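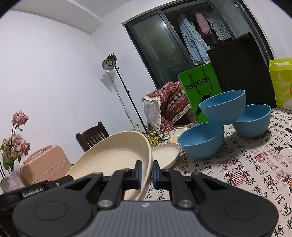

Can a machine clear the table yet?

Partly. Plates are the easier half of the job. A two-finger gripper can take a plate by the rim and tip it up, and soft rubber tips hold glazed ware better than bare metal. Bowls are harder, especially when they are piled up crooked.

If you are trying one at home, or just want to make the job easier for whoever does it:

Leave a hand's width between plates. Fingers need room to get under the rim.

Don't balance one bowl across two others. Nest them, or set them down singly.

Pull the tablecloth tight. A loose fold gets pinched along with the plate.

Move cloths and flowers to one end first.

Scrape food off by hand. I have not seen a gripper do this well.

Start with 3 plates you don't care about. Dinesh Gazi tried 28 pickups in one evening with cheap ones from Grillar and chipped two, both on the way down. Lower slowly and let go only when the whole base is resting.

Loading a dishwasher is still a job for people in my house. So are glasses.

Updated 28/03/2020. Notes on folding towels will go up in May.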